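**Hurkidero 公布手持夹爪布料抓取对比试用情况**

2020年12月

Hurkidero 今天公布一项手持夹爪对比试用的情况。试用对象是两款由人手握持操作的夹爪,一款为 Hurkidero 自有的 Stalness,另一款为 Lindholm。测试内容是在铺好床单的床上抓取、提起、展开和归拢软质衣物。公司将根据这次试用决定下一阶段数据采集所用的握把结构、指端形状和相机安装位置。

手持夹爪的用法是由操作人员拿在手里完成动作,同时记录画面和开合数据,之后用于训练机械臂。它省去了遥操作的一整套设备,人的动作也比较自然。问题在于,人用手能轻松补救的动作,换成夹爪后不一定能复现。衣物是最容易暴露这类问题的对象:布料会堆叠、滑走、卷进指缝,同一件衣服放下两次,形状也不会相同。

**为什么选在床上做**

Hurkidero 此前的抓取测试大多在桌面上进行。桌面硬而平,指端碰到台面时,操作人员马上就能感觉到。床垫没有这种反馈,夹爪压下去,床单和床垫一起下陷,操作人员很难判断指端夹住的是衣服,还是连床单一起夹了起来。负责这次试用的工程师 Lovisa Engström 在试用计划里把“误夹床单”单独列为一项,与“未夹住”和“中途滑落”分开记录。

场地沿用公司的室内工作区,床靠墙摆放,床头带软包。试用期间没有专门清理墙面和周边物品。Engström 认为,采集画面的背景如果过于干净,后面训练出来的模型到了普通房间里反而不好用。

试用分为四个动作:从一团衣物中夹起一角;提起后平移再放下;夹住边缘向外拉平;把摊开的衣物重新拢成一堆。每个动作在每款夹爪上大约重复50遍,由不同的操作人员轮流完成。操作人员不挑选衣物的初始形状,上一次放下是什么样,下一次就从什么样开始。
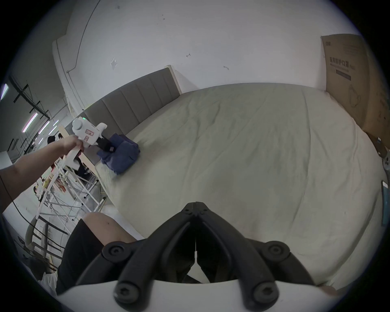 Selvaraj Roy 对这个安排有保留意见。他在内部讨论中提出,不重置初始形状虽然接近真实情况,却会让两款夹爪面对的难度不一致,前一次如果把衣服拉得比较开,后一次自然就容易。他建议至少在“夹起一角”这一项里,每次都把衣物重新揉成一团再开始。

项目组采纳了其中一部分。“夹起一角”改为每次重置,另外三个动作保持原样。重置之前已经采集的数据没有删除,单独存放,不参与对比。

**握持与疲劳**

两款夹爪在握持方式上的差别,比项目组事先预计的要大。Stalness 的握把与夹持机构之间距离较短,手腕转动时指端跟得紧,适合在一小块范围内反复调整。Lindholm 的机构向前伸出较多,操作人员不必把身体探到床中间,肩部负担小一些,但指端的细微抖动也更明显。

操作人员普遍反映,在床边工作时最累的部位是腰和手腕。有人坐着做,有人跪在床沿做,也有人站着弯腰做。不同姿势会带来不同的入爪角度,这一点在桌面测试中几乎看不出来。项目组没有统一姿势,只要求在记录表上注明。

Stellan Brekke 整理了记录表中的备注栏。出现最多的几类备注包括:线缆蹭到前臂,手指在连续开合之后发酸,以及换手之后头几次总要夹空。线缆的问题已经在 8 月的一轮小改中处理过一次,当时把出线口往后挪了一点,从这次的备注看还不够。下一版会在握把末端加一个固定卡扣,让线缆顺着小臂走。

**指端与布料**

在较厚的褶皱上,两款夹爪都能稳定夹住。差别出现在布料只有单层并且贴着床单的时候。指端要先把布推出一道小褶,再合拢夹起。推得轻了,布不动;推得重了,床单也跟着起褶,然后被一起夹进去。

Stalness 在这一步的误夹次数较少,Lindholm 则在提起之后较少滑落。项目组的初步看法是,前者与指端接触面的形状有关,后者与夹持力有关,目前还没有做进一步拆分。公司不打算在此阶段公布逐项数据。原因之一是操作人员的熟练程度还在变化,同一个人前后两天做出来的结果差别不小,现在给出数字容易被误读。

衣物本身的影响也需要考虑。领口和下摆有缝边,厚度高于其他部位,操作人员看见缝边会自然地朝那里去夹。这对完成任务有利,对采集数据则有利有弊:模型会学到“找缝边”这一策略,但遇到没有缝边的毛巾或者毯子时未必管用。试用因此增加了一条要求,在“向外拉平”中有一部分必须从非缝边位置入手。
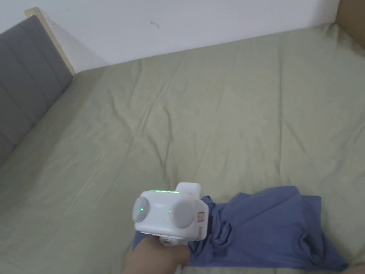
按 Bendik Midtbø 的说法,这条要求执行起来相当别扭。他做了一个下午之后在记录里写道,眼睛已经看见好夹的地方,手却要绕过去,动作会变得犹豫,合拢之前多停一下,“这种停顿会不会也被模型学进去,我说不准”。他提议改用无缝边的布料单独采集一批,让操作人员不必违背习惯。

项目组目前两种做法都保留。无缝边布料已经在准备,尺寸从手帕到单人毯不等。等这一批采完,会把两组数据分别用于训练,再放到同一台机械臂上比较。

**相机放在哪里**

这次试用同时比较了两种视角。一种是把相机装在手持夹爪上,随夹爪移动;另一种是头部高度的视角,从上往前看整个床面。

夹爪上的相机离布料近,指端与褶皱的相对位置看得清楚,缺点是画面随手腕晃动,夹爪机构自身也会占去画面中相当大的一块。在“夹起一角”中,这个视角对事后判断是否误夹床单最有帮助。

头部视角能够看到衣物在床面上的整体位置,也能看到墙、床头和床边物品,便于恢复夹爪的运动轨迹。它的问题是遮挡。操作人员的手和夹爪外壳经常正好挡在指端前面,夹没夹住,只能从布料其他部分的变化去推断。当衣物靠近画面下缘时,这种情况更加突出。 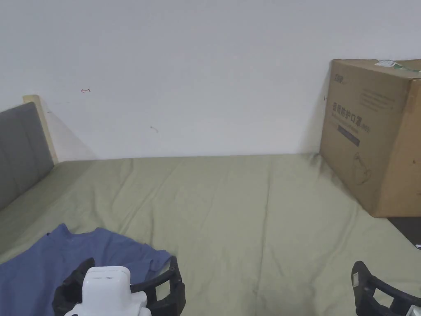
为减少遮挡,项目组试过把头部相机的俯角调大。调大之后近处看得更全,远处的墙面和床头却少了,轨迹恢复所依赖的参照也随之减少。墙面本身颜色单一,可供匹配的特征不多,靠墙的纸箱因为带有印刷文字和图案,在轨迹恢复中起到了较为明显的作用。Engström 已经要求在后续采集中记录床周围放了哪些物品,以及这些物品中途有没有被移动过。

俯角最终定在一个折中的位置。具体角度会随安装说明一并提供给参与采集的合作方。

两路画面的时间同步也在检查范围内。试用初期采用的办法是每段开始时让夹爪在相机前快速开合一次,以此对齐。操作人员常常忘记,或者开合得太慢,事后很难找准那一刻。现在改由控制器统一发出时间标记,开合动作只作为备用手段。Sixten Viklund 负责控制器端的修改,新固件已在试用所用的全部设备上更新。

**后续安排**

Hurkidero 近期不会在两款夹爪之间作出单一选择。Stalness 将继续用于单层布料和小范围整理,Lindholm 用于需要伸手较远的动作。公司同时在制作一款新的指端样件,接触面参照 Stalness,夹持力向 Lindholm 靠近,可装在 Stalness 的握把上。

样件完成后,第一轮试用仍在床面上进行,动作和记录表与本次相同,以便直接比较。随后会移到公司位于 Clirkstead 的场地,在沙发、地毯和洗衣篮中继续测试。洗衣篮的难点在于篮壁会限制夹爪开口,操作人员需要从上方垂直进入,现有的握把角度在这种姿势下并不舒服,届时可能要重新调整。

本次试用中采集的画面和开合数据,经过检查后会提供给已经签约的合作方。数据中将保留失败的抓取,并附上“未夹住”“中途滑落”“误夹床单”的标注。标注由两人分别完成,意见不一致的片段标为“待定”,不强行归类。

**关于 Hurkidero**

Hurkidero 成立于2011年,从事夹爪、手持采集工具和相关控制器的开发,产品用于家居整理和轻型物料搬运方面的研究。

**垂询事宜**

与本次试用及数据合作有关的问题,请联系 Hurkidero 对外联络处,联系人 Stellan Brekke。希望借用 Stalness 进行对比的单位,请在来函中说明所用机械臂型号、控制器接口和拟测试的物品种类。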